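Has anyone had robots brought in for the cleaning where they work?

Posted by Pasia, 29/08/2022

Hello all, I hope this is the right corner of the site. I've been on the housekeeping side at a small guest house for seven years and we've just been told that a robot is coming in January to help with the lounges and sitting rooms. There are four of us on the team. The manager has been kind about it and says no hours will be lost, but she couldn't really tell us what our day would look like, and I don't think she knows herself yet. Do you end up following the thing around? Did your job title change, or your pay? And is it any good at the fiddly bits, or is it only for show? I'd be so grateful to hear from anybody who has been through it, even if it's bad news.

Wutar

Hello Pasia, and please try not to lose sleep over it. I'm a housekeeper too and we've had one with two arms for a while now, so I'll tell you how it has gone for us, and forgive me if I ramble. 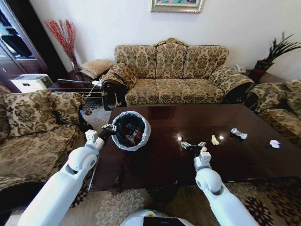
My own day has changed mostly in its order. I used to go into a lounge with my caddy and do the lot from the door round to the window, and now I do the cushions, the glass and the floor while the robot gets on with the litter. It's slow, I won't pretend otherwise, but it works in a way I recognised straight away, holding the little lined bin over the coffee table with one gripper and keeping the other free for the bits of wrapper and tissue. I do it just like that myself! Polishing the table is still my job afterwards, and so is changing the bag. We also had to agree between us what counts as rubbish, which sounds daft until a guest leaves a folded note next to a crumpled tissue. Our rule is that anything with writing on it gets picked up by a person first.

As for following it around, I did for the first 2 weeks and it drove me up the wall. After that I could be across the room doing something else and just keep an ear out. My title stayed the same. I did ask for the training time to be paid and put on the rota properly, and I'd say do that early, before everyone gets used to you learning it in your tea break. Ask who is to be called when it stops, too, because for a good while that was me, and I had enough to do. My knees are grateful for less bending, I will say that for it.

Graria

We had one on trial, it went back. Too many rugs. Get the hours promise in writing.

Charbonneau

I'm in offices so it may not be the same, but we have 200 desks and the machines only do the shared areas. What I miss is the company, if I'm truthful. We used to do those rooms in pairs and have a natter, and now it's one person and the robot. We brought it up at a team meeting and they moved our breaks so that we all sit down together, and that has helped a good deal. Might be worth mentioning to your manager while she's still working out the rota. Best of luck with it, and do come back and let us know how you get on.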